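From: Carol Greenwood
To: Satdale bench robotics list
Date: Dec 21, 2019
Subject: Re: [satdale-bench] Draft 2 of the shared table rules

Svend Sveinbjörnsson wrote:

> I have read draft 2 and I mostly agree with it. Three things bother me.
>
> First, section 4 says the operator must "prepare the table" before a
> session, but it doesn't say what a prepared table is. At Rowbotham we
> take that to mean wiped, with the task objects in their start positions
> and everything else left alone. I know that Brenduser clears the
> table completely between sessions. We can't compare our numbers if we
> don't do the same thing.
>
> Second, the speed limit. 200 mm per second near a person is fine with
> me, but the draft doesn't say where "near" begins.
>
> Third, who is allowed to press reset after a protective stop? On our
> side anyone in the room can do it. I would like that to change but I
> would like it in writing first.
>
> Svend

Svend, thanks for reading it closely. I'll take these in order, with the new wording where I have it.

On the prepared table. You're right that section 4 is too loose. I've split it into 4.1 and 4.2. The new text for 4.1 reads: "Before the first episode of a session the operator lists every object within reach of the arm, whether or not it is part of the task. Objects that are not part of the task may stay, but they must be on the list, and they must not be moved during the session except by the arm." That lets Rowbotham keep its ordinary clutter and lets Brenduser keep a bare table, and the log will say which was which.

4.2 covers soft and thin items. Bags, cloths, cables and loose paper have to be marked as such in the list. They change shape every time they are touched, so a start position written as one point means very little. For those I'm asking for a still from the wrist camera at the start of each episode, saved with the log. Rigid objects only need one at the start of the session.

On speed. I have changed "near a person" to "when any part of a person is inside the marked floor area." The floor area is marked with tape, and each site decides its size from its own risk assessment. I don't want to put a single distance in a shared document when we all have different arms. The 200 mm per second stays as our own house limit. It doesn't replace anything your assessment tells you to do, and if your assessment gives a lower figure, use that. Outside the taped area being occupied, the limit is whatever the site has approved for the task.

On reset. The new text says that only the operator named in the session log may reset after a protective stop, and only after looking at the gripper, the table and the floor area, in that order. The cause goes in the log before the next episode starts. "Unknown" is an acceptable cause, but 2 unknowns in one session end the session. If the operator changes partway through, the log needs a new name and a time.

A few smaller changes while I had the file open:

The wrist camera check is now part of the start list. If the fingertips aren't in view with the gripper open, fix the mount before recording.

Retention is unchanged. The Vodeo archive held 2280 episodes when I looked in May, and a fair number had no object list at all. I don't plan to go back and write lists for those. They will be tagged "pre-rules" and kept out of any comparison between sites.

Gripper clearance is a new line in section 5. When the arm is lowered over a tray or dish, the operator checks both fingers, including the one that isn't over the target. We have been writing up the near finger and forgetting the other.

Here is the kind of start still I mean for 4.2, from the fruit tray task:

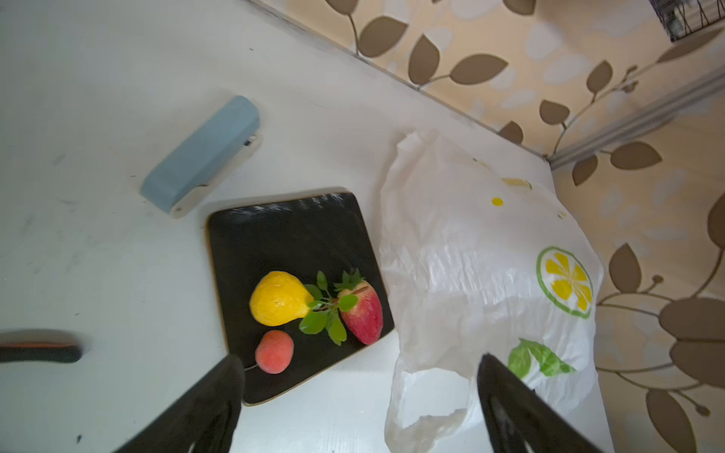 Svend Sveinbjörnsson has since written back to me off the list, and agreed to my passing it on, that he accepts the rule for soft items but thinks a still for every episode will be skipped by tired people unless the software takes it by itself. He would make the automatic capture a condition of the rule and hold back 4.2 at any site that doesn't have it yet. He also asks that the still be taken after the arm has come to rest, with the time stamp from the robot controller and not from the laptop.

I agree about the time stamp and have added it. I'm less sure about holding back 4.2, and would like to hear from the Brenduser people before I decide.

For the fruit tray, the object list under 4.1 would have the tray and the three artificial fruits as task objects, then the stapler and the plastic bag as non-task objects, with the bag marked soft. Anything that only partly shows at the side of the view gets listed too, by whoever is standing at the table and can see what it is.

Please send comments on section 4 to the list and not to me alone. Draft 3 goes up once I have them.

Carol Greenwood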